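**Misow plant closing, anyone else still waiting on the last check?**

**tinroof_dee**
So the Misow plant shut its gates in September and 278 of us got the same one-page letter. It said final pay in four weeks. We're way past that now and I've had one payment of $300, no stub, nothing to say what it covers. My landlord has been decent about it but decent runs out. Has anybody gotten the full amount? 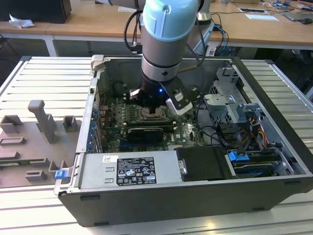
I called the office line twice before lunch and it rings until it drops. My sister-in-law thinks we should all just go stand in the lobby at Lustar, seeing as they own the place.

**pkhollow**
Same $300 here. No stub either. And I wouldn't bother with Lustar, they'll tell you Misow was run by Turkow on contract and Turkow will tell you to call Lustar. I did that loop for a whole afternoon!

**oldmill_ray**
Gonna disagree with both of you a little. The company doesn't have the money, period. Yelling in a lobby gets you a trespass notice — I watched it happen when the cannery went under. File the wage claim and wait your turn.

**tinroof_dee**
Wait my turn with what, Ray? I've got two kids and a car payment. You were retired when the cannery closed.

**oldmill_ray**
My wife wasn't. We lived on her mother's garden that winter. I'm not saying it's fair.

**pkhollow**
Faraji Khaemba from second shift is keeping a list of everyone who's owed, and he had 613 unpaid vacation days on it last night. He wants copies of the letter, your last two stubs and anything with a date on it. 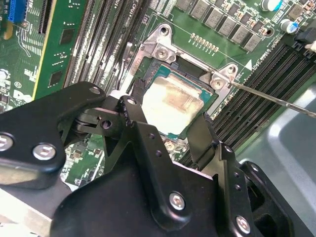 He's taking them at the Mwakyusa hall after six, side door, and if you can't get there he'll come by your house. Don't hand over originals.

**tinroof_dee**
Okay, I can do that. Is it a lawsuit or what?

**pkhollow**
Wage claims, all filed together. So kind of what Ray said, only with company.

**oldmill_ray**
I still say stay out of the lobby. But I'll drive anybody who needs a ride to the hall, truck seats two besides me.

**tinroof_dee**
Put me down for one. I'm by the laundromat, 5:30 works.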